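Capítulo 2
Acabados de superficies horizontales

2.1 Introducción

El acabado de un plano de trabajo determina su comportamiento frente a la luz, la abrasión y los agentes de limpieza. En este capítulo se estudian los recubrimientos lisos de tono claro y los parámetros que permiten compararlos: reflectancia, brillo y rugosidad media.

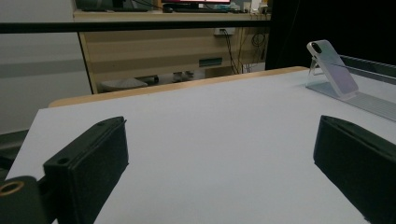 La reflectancia se expresa como el cociente entre el flujo reflejado y el flujo incidente. El brillo depende además del ángulo de observación, por lo que ambas magnitudes se tratan por separado (apartado 2.3). El ensayo de abrasión se describe en el apartado 2.4 y comprende 1000 ciclos por probeta.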